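A visit to the racket workshop at Barinel

When I said yes to helping with the middle school tennis team this spring, I pictured myself carrying ball hoppers and handing out orange slices, and for a few weeks that was pretty much the job. Then Efraín Correa, who has coached our girls far longer than I have known which end of a racket to hold, asked if I would come along on the team's trip to Barinel to see the Drarkon workshop and open day. I had never given a thought to where strings come from. I came home with two pages of notes and a sore shoulder, so I'd better write it all down before the notes go through the wash.

We left the school parking lot at 6 in the morning, which my daughter still brings up. The bus was chilly and quiet for the first hour and then very much the opposite. Somebody had brought a speaker — I won't say who, but she plays second doubles — and by the time we pulled off the highway I knew all the words to a song I had never heard before breakfast.

Drarkon has the long low building behind the Fomport courts, and you'd drive right by it if you didn't know. There was coffee and a tray of cinnamon rolls in the lobby, and old rackets along the wall going back to the heavy wooden ones like my aunt used to keep in her hall closet. The girls took turns swinging one (we were allowed, there's a basket of them set aside for it) and couldn't get over how small the head was. Efraín told them he learned on a racket just like that, and they looked at him as though he'd said he learned on a horse.

The stringing room was my favorite part of the day by a mile. There is a long bench with the stringing machines set up side by side, and you can stand close enough to hear the little click when the clamp takes hold. The woman showing us around let each of the girls pull one cross string and weave it through, over and under, and it is a lot harder than it looks! Your fingertips feel it right away. She explained tension better than anyone has ever explained it to me: looser gives you more of a trampoline, tighter gives you more say in where the ball goes, provided you can swing hard enough to make up the difference. Most of our girls, she thought, were playing with their strings too tight. I saw Efraín nodding over that one, and we've had a few rackets restrung since.

One thing I had never heard of is the ball drop. They drop balls from a height of 100 inches onto a hard floor and look to see how high they come back up, and balls that don't bounce the way they should go into the practice bins. The girls wanted to drop everything they had in their bags after that, including a shoe.

Lunch was sandwiches outside on the bleachers, with a good breeze, and then we had the indoor courts for the afternoon. I had expected a few polite rallies. What we got was the Goel ladder, a game they run at every open day, where pairs play to six points and the winners move up a court while the losers move down. It goes fast and you can't hide. Our number one pair went straight up and stayed there, and two of our quietest girls, who had hardly played a match all season, worked their way from the bottom court to the second one from the top and were pink in the face with pleasure about it. Parents were told we could join in for the last round. I joined in. That's where the shoulder comes from.

There is a serve speed board by the end court as well. The fastest serve from our group was 112 kilometers an hour, and I have promised not to say what mine was. A word of warning for other schools: the line for the board gets long after lunch, so send your group over there first and do the ladder second.

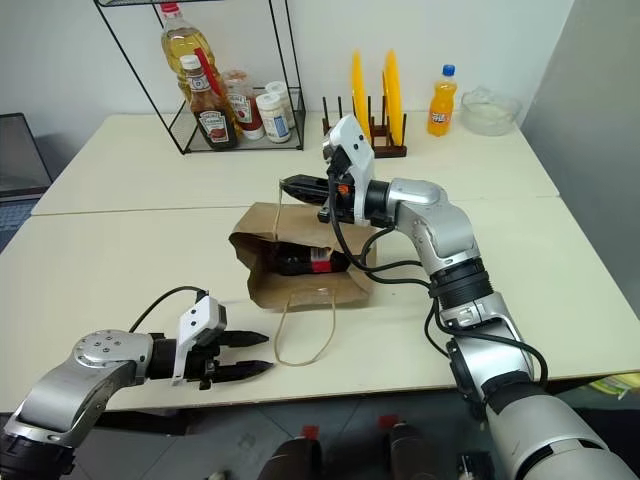 Page last changed: April

A few practical notes, as some of the other parents have asked. The front desk at Fomport takes school bookings and they were very patient with me on the phone, even when I called back to change the lunch order. Bring indoor shoes with clean soles, as they do check at the door, and bring your own water bottles. The shop sells grips and string at a small discount on open days — I bought more grips than one family could use in a year, but the colors were nice. Parking for a bus is around the back, past the clay courts, and the turn is tight.

My thanks to Efraín for setting the whole thing up, to the parents who rode along, and to our driver, who came in to watch the ladder and cheered louder than any of us. The girls slept most of the way home. Practice is back to the usual time, and if anybody is missing a gray sweatshirt with a hole in the left cuff, it's on the hook by the equipment shed.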